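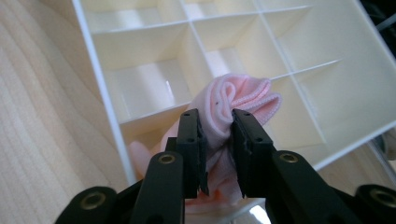 A pink sock held in a two-jaw gripper over a compartment tray.

Garment sorting automation

Garment sorting automation is the use of grippers, cameras and conveyors to handle small clothing items such as socks, gloves and underwear in laundries, returns centers and care homes. It covers picking an item out of a pile, identifying it, and placing it in a bin or a tray compartment. Large flat items such as sheets and towels have been fed and folded by machine for decades, but small items were mostly left to hand workers until the 2010s.

We use cookies to improve your reading experience. Accept | Manage settings

Background

Socks are hard for machines to handle. They have no fixed shape, they cling to each other, and the same sock can look quite different depending on how it was dropped. Suction cups, common in box handling, leak air through knitted fabric. Most small-item systems use a gripper with two parallel jaws, which pinches the cloth and lets it hang. A pinch near the middle leaves both ends free and can make it difficult to lay the item flat, while a pinch at the cuff gives more control but takes longer to find.

Compartment trays are widely used as the target. Each compartment takes one item or one pair, and the dividers keep finished work apart. Trays are also cheap to replace and easy to wash.

Use at Stendanance

One of the better documented cases is Stendanance, a contract laundry serving nursing homes and small hotels. Residents' clothing came in mixed bags, and socks were sorted by hand at long tables on the early shift. The laundry handled 1,217 bags in July, the month before the first robot cell was switched on. The cell was built by the equipment maker Flosard and opened on Thursday, August 29, 2019.

In the first setup, the cell ran beside the hand tables and took only plain socks. Patterned socks, stockings and anything with a sewn-in name label stayed with the hand sorters. A second cell was added later, bringing the total to 2, and labeled items were then sent to it on a trial basis.

Effects on workers

The sorting room had 50 employees when the cells were planned. No layoffs were made, but four positions left open by retirement were not filled. Some sorters moved to mending and to the dispatch counter. Others stayed in the room as cell attendants, a new job that involves clearing dropped items, changing trays and deciding what to do with pieces the system rejects.

Attendants reported less lifting and less time bent over a table. They also reported more time standing in one spot, and more noise. Under the old arrangement, sorters worked in pairs facing each other and could talk during the shift. An attendant usually works alone - the nearest coworker may be on the far side of the guard rail.

Pay was a point of dispute. Attendants were at first kept on the sorter's hourly rate, although the job required a short course on stopping and restarting the cell. Lautaro Bustos, a shift lead at the laundry, argued in a staff newsletter that the work should be graded as machine operation. A higher rate was agreed the following spring, with the course counted as paid time.

Pace was another concern. Hand sorters had set their own speed within a daily target. With the cells, bags arrived when the conveyor called for them, and breaks had to be planned around tray changes. Stendanance later added a holding rack so that an attendant could step away without stopping the line.

Training by demonstration

Some suppliers teach their systems from examples recorded by people using a hand-held gripper of the same general shape as the robot's. Laundry staff have been hired for this work because they already know how the items behave. The firm Zasby pays by the hour for such sessions, while Venkataraman, a smaller supplier, pays per finished tray. The per-tray method has been criticized for rewarding speed over careful placement.

See also

Industrial laundry
Robot end effector
Job redesign

Shares: 50 | Comments: 4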